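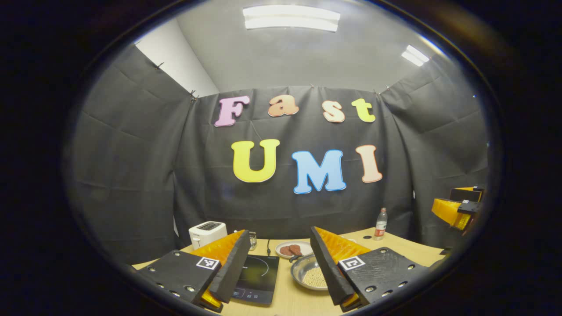 How many demos do you need before the policy does anything useful on a new task?
More than 200 for a single kitchen task in our hands, and variety counts for a lot more than the raw total.

plitville_greg
what does variety mean tho. different objects or different people? we've got 431 episodes of plate to bowl, all me, and it still dithers over the plate

Áine Ó Conaill
Different start positions first. Then people. If every episode begins with the plate in the same spot it learns the spot. Shuffle between takes, even just a hand's width.

nuvora_fan
Disagree a bit. We shuffled everything from the start at Andedby and the thing learned mush. Keep the layout fixed for the first 45, check it trains at all, then start moving stuff.

Áine Ó Conaill
That's a sanity check though, fine, but I'd bin those 45 afterwards. They skew the set.

nuvora_fan
bin them?? that's a whole afternoon of somebody's wrists

Grímur Arnardóttir
Keep them, weight them down. Also greg, look at your speed. One operator gets quick by the end and the late episodes are nothing like the early ones. Plot episode length against order, you'll see it.

plitville_greg
ok plotted. yeah. halved since August. embarassing

Grímur Arnardóttir
Normal. Cap the session at an hour and swap people.

olaniyan_k
Do you keep the fumbles? Ours drops the utensil maybe one go in 6 and I've been deleting those

Áine Ó Conaill
Keep if the operator recovers and finishes. Delete if they gave up. Recoveries are gold, mine never learned to regrasp untill I stopped tidying.

nuvora_fan
agree on that one at least. but label them, future you will want to filter

plitville_greg
got two new people on it tomorrow, moving the plate every take. will post the loss curve

Grímur Arnardóttir
Post the rollouts, loss curve tells you bugger all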